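Plenis operator licence: do part-time drivers need the new vehicle inspection?
Private Hire and Ride Booking > Licensing and Compliance

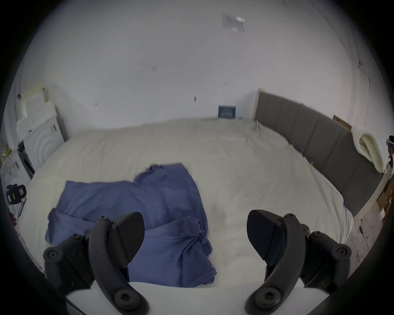 Blue cloth on the bed, cream-white sheet.

kerbside_lee
Posted 12 March 2026

I drive part-time on the Plenis app, mostly evenings, in a seven-year-old Voltel saloon. Since Plenis got its full operator licence the app has been showing a banner that says all vehicles must hold a "current Class B inspection" by the end of March. My existing certificate was issued under the old provisional scheme and has 74 days left on it.

Two questions. Does the old certificate count until it expires? And does the part-time exemption still exist? I can't find either in the driver terms.

nightrank
Old certificates count until they run out, as long as the vehicle was registered to the same operator when it was inspected. If you were on Plenis at the time, you are covered. If you transferred in from Lasora, you are not.

The part-time exemption went when the provisional scheme closed.

dieselpoint
Disagree on the exemption. It was never part of the provisional scheme. It sits in the vehicle rules, which haven't changed, and it applies to anyone logging under 58 hours in a calendar month. What changed is that the operator now has to report the hours, where before the driver declared them.

nightrank
The vehicle rules refer back to the scheme for the definition of a part-time driver. The scheme has closed, so there is no definition to apply. I put this to the licensing desk and was told to treat all drivers as full-time.

dieselpoint
Told by phone or in writing? The desk told me the opposite at the counter. The closing notice says definitions are carried over "for the purposes of existing registrations". Lee has an existing registration.

nightrank
By phone. I accept it isn't worth much without a reference number. I would still book the inspection.

kerbside_lee
Thanks both. I was on Plenis when the certificate was issued, so the first part is settled. Hours for last month were well under the limit. Does the exemption remove the inspection completely or only change how often it is due?

dieselpoint
Only the interval. Full-time vehicles are inspected every six months, part-time every twelve. You still need a certificate at all times.

Châu_plates
I run four cars, two on Plenis and two on Lasora. Some practical points.

The Class B fee at the depot is 104, up from 74 under the old scheme. A retest is free within ten working days if the failure is tyres, lights or signage. Anything structural and you pay the full fee again.

The app does not read the expiry date from the certificate. You have to type it in under Vehicle > Documents, then upload the scan. If you upload the scan first, the date field is locked and you have to raise a ticket. One of mine was blocked from taking bookings for two days over that.

Bring the insurance schedule as well as the insurance certificate. The depot wants to see the hire and reward wording, and that is on the schedule only.

meterless
Is anyone else of the view that full licensing has made this worse for drivers? Under the provisional scheme there was one form. I now have an operator agreement, a vehicle record and a separate driver record, all with different renewal dates. Passengers don't look at any of it.

Châu_plates
More paperwork, yes. Against that, my insurer would not quote for provisional cars at all, and now it will. Nearly 300 off the annual premium per car covers the inspection fees.

meterless
Mine went up. Same car, same postcode, no claims.

Châu_plates
Then check the class of use on the policy. If it is still down as provisional hire, it will be rated on the old table.

kerbside_lee
Documents tab had the wrong expiry date in it, a month early. Ticket raised. I've asked Plenis to confirm the part-time interval in writing and will post the wording when I have it.

nightrank
Please include the reference number.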